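Cabin and cockpit door walk-round - Tendgate, 2023-05-16
Checklist with my comments

I do this one at Tendgate on the turboprop we use for the Mornora run. It has sat for a night between flights, so everything gets looked at again from the nose back. My notes are under each item. Please read them before you ring me, most of what you want is in there!

1. Cockpit door, lock and frame
Pass. Bolt goes home first time, and the keypad locks out after the wrong code like it should. I pushed, pulled and leaned on it with my shoulder. The lower hinge has a squeak that was there in December as well, and I've greased it twice now. Not a fault, just annoying.

2. Door viewer
Pass, after a clean. Someone had got hand cream on the lens (I think it was hand cream) and you couldn't tell a face from a coat through it.
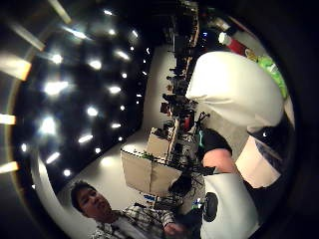
3. Crew call and door chime
Pass with comment. Chime is fine at the front. At the rear galley it's quiet, and with the engines going I don't fancy anyone's chances of hearing it. I turned it up one notch, which is all the notches there are. Have asked for a louder unit from Clondska, part not in stock yet.

4. Restraint kit
Pass. Seal whole, kit in the rear locker where the card says. The card itself is curling at the corners and wants replacing. I know it sounds fussy, but if a passenger kicks off and you're hunting for that kit, a card you can't read is no use to you.
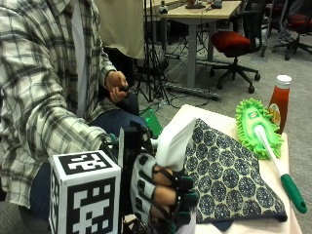

While I was in the locker I also checked the torch, which works, and the spare torch, which had flat batteries. New ones in. If you borrow the spare to look under a seat, put it back the way you found it - I'm not cross, I just keep buying batteries.

5. Seat belts, all rows
34 seats, all tried by hand. Two buckles were stiff and came loose with a bit of working. One belt in row six is fraying near the end fitting, so that's a fail. Belt taken out, seat blocked with tape and written in the cabin log.

6. Exits and slides
Pass. Gauge in the green on both, pins and flags all there. Airframe hours at the time of checking were 3,120, and the next big look at the exits falls due well after that, so no rush.

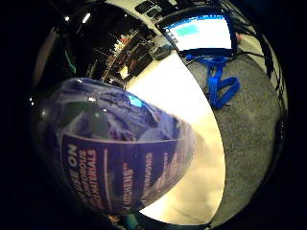 Can the aircraft fly with the row six seat blocked?
It can go out with the seat empty, as long as the tape stays on and the crew are told at briefing. Don't move a belt over from another seat to get round it.

7. Overhead lockers
Pass, mostly. The latch on the last one on the left needs a proper slam. I've put it down for Ots to look at when they come in for the galley oven, seeing as they'll be standing right next to it anyway. 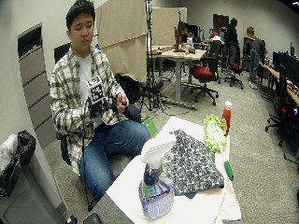 Tendgate Line Maintenance - Cabin Safety Section

Still open after this check: rear chime, restraint card, row six belt, left rear latch. The belt comes first. Copies of this sheet go in the blue folder and on the crew room board, and if you close an item, initial it on both.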